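Notes on the cloth-folding study: what the second round of demonstrations showed

12/28/18

The write-up of the Hernwood study has now gone to the other members of the group, and I have been asked by several of them to set out the reasoning in plainer terms than the report allows. I do so here in a personal capacity. The views on method are mine; the recordings and the labelling were the work of the whole team, and Haris Mengal carried out the greater part of the analysis.

The question we began with was a narrow one. When a person folds a cloth using a pair of hand-held grippers, and a robot arm is later trained on the recordings, does it matter what the cloth was lying on? Our first round, completed in September, had been gathered entirely on a plain grey table. The trained policy performed well on that table. When the same arm was moved to a bench covered with a printed sheet, it reached for the edge of the print as often as it reached for the edge of the cloth.

Two explanations were put forward. The first was that the network had learned to look for any strong line of colour and to treat it as a hem. The second, which Haris favoured, was that the people giving the demonstrations had become too regular. On a hard table one may slide a finger under a corner with very little thought, and nearly every recording showed the same approach from the same side. A soft surface does not permit this. The cloth sinks with whatever lies under it, and the hand must correct itself on the way down.

We therefore planned a second round in which the surface would be soft, patterned and different from one home to the next. The contributors worked in their own rooms, on beds and floor mats, with whatever was to hand left where it was. We gave them the cloths and a short sheet of instructions. The instructions asked for one fold along the length and one across, with both grippers, and said nothing about tidying. 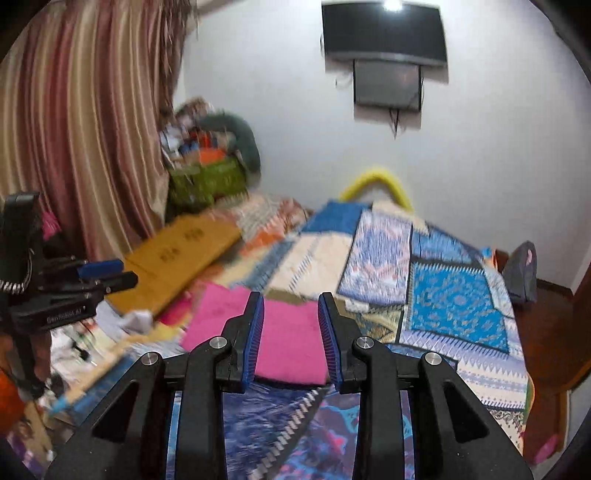

In all, 760 demonstrations were kept. Each was checked for two things: that the contact with the cloth could be made out, and that the fold had been carried to its end. Recordings which failed on either count were set aside in a separate folder and were not used in training. I should like to return to that folder, as I suspect that failed attempts at picking up a corner contain a good deal that we have not yet learned to use.

The policy was then trained under four conditions: table recordings only, home recordings only, an equal mixture, and a mixture in which the backgrounds of the table recordings had been replaced by printed patterns in software. This last condition was the real test of the first explanation. If colour alone were at fault, the altered backgrounds ought to have cured most of the trouble.

They did not. The altered recordings reduced the number of false reaches towards printed edges, and to that extent the first explanation was sound. They made almost no difference to the grasp itself. On a soft surface the arm continued to press straight down and take up the bedding along with the cloth. Only the two conditions containing home recordings produced the shallow, sideways entry that the contributors had used, and the equal mixture was the steadier of the two.

There are limits to what may be claimed. We tested on two surfaces that the policy had not met before, and both were cotton. A knitted blanket or a very light sheet may well behave differently. The cloths themselves were all of one weight. The Barkura group has suggested repeating the work with towels, and I have asked for their view on whether thickness should be varied before size.

A further point concerns the way we scored success. Our rule was that a fold counted if the opposite edges lay within four centimetres of each other. Several folds that passed this rule would not satisfy anyone putting away laundry, and a few that failed it looked perfectly acceptable. Haris has drafted a second measure based on the outline of the finished piece, and the existing trials will be scored again with it before the final report is issued.

The labels and the training settings are held on the Furent server, under the folder named Mughal. Members of the group who require access should write to me directly, stating which of the four conditions they wish to examine.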